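Filed under: Community Safety > Fire Protection Districts > Rural and Volunteer Departments

Converting a township volunteer department to a fire protection district: what happens to the equipment?

Posted by Jummai Oyewole

Our township of about 3000 residents has operated its own volunteer fire department for 55 years. The township board is considering a proposal to join the neighboring township of Jibrin in a single fire protection district, to be known as the Wurura Fire Protection District. A public hearing is scheduled for a Tuesday evening in September, and I have been asked to prepare written material for residents beforehand.

I would be grateful for guidance on the following matters. First, does ownership of the engines, the tanker and the station pass to the new district automatically, or must the township transfer each item by a separate vote? Second, the department's firefighters' association purchased several items with money raised at its own dinners, including the brush truck and the dispatch computer. Are these considered township property? Third, may the township set a condition that the existing station remain open for a stated period?
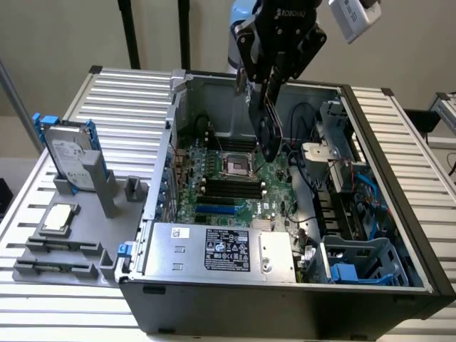 Replies to this topic

Gwenaël Gilbert

The answer to your first point depends on the law of your state and on the wording of the agreement between the two townships. In most cases of which I am aware, nothing passes automatically. The governing board adopts a resolution that lists the property to be conveyed, and the district board adopts a matching resolution accepting it. Vehicles require signed titles. Real estate requires a deed, and the original deed to the station lot should be read with care. Many rural stations stand on land that was given for fire protection purposes only, and some of those deeds return the land to the family of the donor if that use ends. A title search should be ordered well before the hearing.

With respect to association property, the first step is to determine whether the association is a separate legal body. If it was incorporated and has kept its own accounts, items bought in its name would ordinarily belong to it, and the township cannot convey them. If the association was never incorporated, or if the items were later titled to the township for insurance reasons, the matter is less clear and should be referred to the township attorney. The registration for the brush truck will show the name of the owner. For the dispatch computer, look for the original invoice and for any entry in the township inventory. 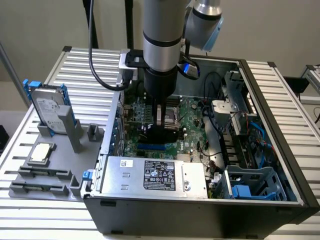

Records deserve separate attention. Run reports, training records, hydrant tests and personnel files are public records in many states, and the township may remain responsible for keeping them even after the department has been dissolved. Years of service must be carried over accurately, particularly where members are entitled to a length-of-service award. In the consolidation that formed the Graltov district, where I served as recording clerk, 3 members were found to have gaps in their service records that could be corrected only from old minute books. I recommend that each member be given a copy of his or her record to review and sign before the transfer date.

On the third point, a condition of this kind is commonly placed in the agreement itself. Ours required that the Wonov station remain in service for 12 years unless both boards voted otherwise. The agreement should also state what "in service" means. A building that holds one unstaffed engine may satisfy the words of a loosely written clause without providing the response that residents expect.

Posted by: stationtwo_retired

Ask about the insurance rating before anything else. When our department merged, the rating was reviewed and homeowners on the far side of the district were moved to a different class because of their distance from the nearest station. Some paid less and some paid more. People were upset that it had not been mentioned at the hearing.

I do not know the answer regarding the deed.

Posted by: Jummai Oyewole

Thank you both. The registration for the brush truck is in the name of the association, which was incorporated. I have not yet located an invoice for the computer, and the township inventory lists only "office equipment, fire hall." The attorney has been asked to order the title search, and I have requested a statement on the insurance rating for inclusion in the residents' packet.

May I ask Gwenaël Gilbert one further matter? Our current levy is collected by the township and would be replaced by a district levy. Was there a period in the Graltov consolidation during which neither body was collecting, and if so, how were fuel and payroll covered?

Gwenaël Gilbert

There was such a period. The participating townships continued to pay operating costs under a short interim agreement and were repaid from the first district collection. The interim agreement was approved at the same meeting as the resolution of transfer, and the two documents used the same effective date. Your attorney should confirm that repayment of this kind is permitted in your state.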